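Phromma says its new office plan will cut the time staff at Plultstead spend in meetings by 32 percent. The figure comes from a trial in October that ran for 4 days.

Achilleas Vlachopoulos, who speaks for the firm, called the result "very strong." He would not say how the hours were logged — or who logged them.
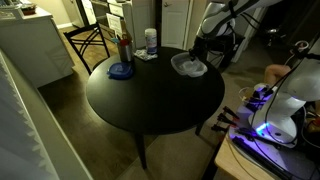
Workplace Desk

The firm wants to move 314 people to the plan by spring. A similar push at Oltberg was dropped without a report, and Phromma has yet to publish its trial data.

Contact the newsroom | © 2022 Vustix | Back to top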